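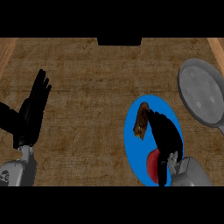
Robots can learn a job by being shown it, a bit like you learned to tie your shoes. A person moves, and the robot moves the same way. This is called remote control teaching, and it can be done on a computer before anyone tries it with a real robot. The practice table has a blue plate and a gray frying pan on it, and one of the robot's black hands is touching the brown food on the plate.

At the Leslow lab, the teacher wears 2 gloves - one for each robot hand. When the teacher bends a finger, the robot bends one too. The computer saves every move.

One try is not enough. The teacher does the same job 11 times, and the food starts in a new spot each time. Then the robot has a go by itself. If it misses, the teacher shows it again.

Try it with a friend: give directions for picking up a spoon, and have your friend do only what you say.

By Talha Virk
February

Search Leslow Kids Enter a word Go

Contact us | Copyright Leslow | Back to top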